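Apr 28, 2020
By the features desk

The Yellow Fingers of Stallirier

Fresh paint and warm cotton are the first two things you smell when you come through the side door at Stallirier, and after a minute or two you notice the third, a little whiff of the glue they use to put the gripper pads back on. I had come to write about laundry, more or less, and I ended up spending most of my visit beside a single robot cell at the back of the building, watching it get its morning care (and drinking far too much of the shop's coffee, which is better than it has any right to be).

The cell is called Trarik. It picks folded-over, bunched-up linens out of a heap one at a time and passes them along to be spread flat, and on a good shift it gets through 800 pieces. Picking up cloth sounds like the easiest job in the world until you watch a machine try it. A box has corners and stays the same shape all day long. A sheet is a different sheet every time you look at it, and the trick is to find a ridge that stands up a bit from the rest and close on it gently, without grabbing the one underneath too.

That job falls to the fingers, and the fingers are what the crew fusses over most. They are yellow, tapered like a doorstop, and full of square-edged pockets, so that they give a little when they press against something. A new set goes on after 400 hours of work, sooner if somebody feels a rough spot. The old ones go into a coffee can on the windowsill, and I was told, with real affection, that there are people on the crew who can pick up a worn finger and say which side it came from.

Changing a set takes 45 minutes if all goes well. The arm is parked and locked, the power to the wrist is shut off, and the old fingers slide out toward you once their two screws are loose. Then comes the part I liked best, where a bare thumb is run slowly along every edge of the new ones. Any little ridge left over from molding will catch a thread sooner or later, so it is rubbed down with fine paper, wiped, and felt all over again. After that the tips are closed on a strip of paper to see that they meet evenly, and the wrist camera gets wiped with a soft cloth kept in its own bag, away from everything greasy.

The camera is mounted right there at the wrist, looking down past the fingers, and its view comes up on a screen by the gate. Once the power is back on, the crew sends the arm slowly over the linens and watches that screen more than they watch the arm. They like to see both tips, level with each other, with a bit of cloth showing in the gap. Colored trim gets an extra look, I learned, as does anything with a seam. If one tip sits higher than the other, out come the screws and the whole business starts over, usually with a sigh and another cup of coffee.

The software came from a small outfit named Stirkerell, and the crew has been adding its own notes to the manual ever since, in pencil, up and down the margins. My favorite says only "slower than you think."

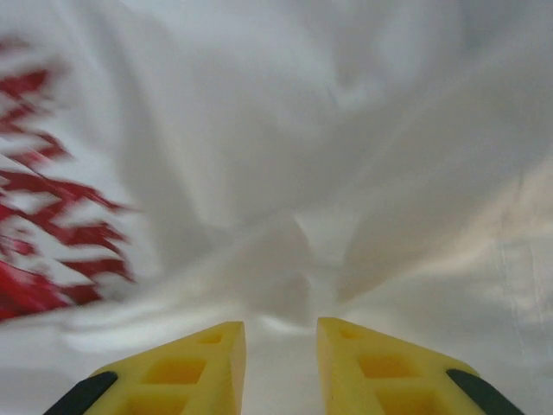 What Comes Next

A second cell is due in May, and a space for it is already taped out on the floor. The crew wants it close enough to share one bench and one drawer of spare fingers, which seems sensible to me, and they have been arguing in a friendly way over which side the gate should open on. When I left, the left side was winning.

Reader comments

Asante: We run a much smaller setup and I'm so glad to see somebody else does the thumb test! We use an old nylon stocking for the last pass, it finds snags your skin will miss.

linenlady: Lovely piece. I folded sheets for a living for years and "slower than you think" is what I told every new hire.

gatepost: Put the gate on the right. You will thank me when you have to roll a cart in.

Questions or story ideas? Write to the features desk. Copyright 2020. All rights reserved. Back to top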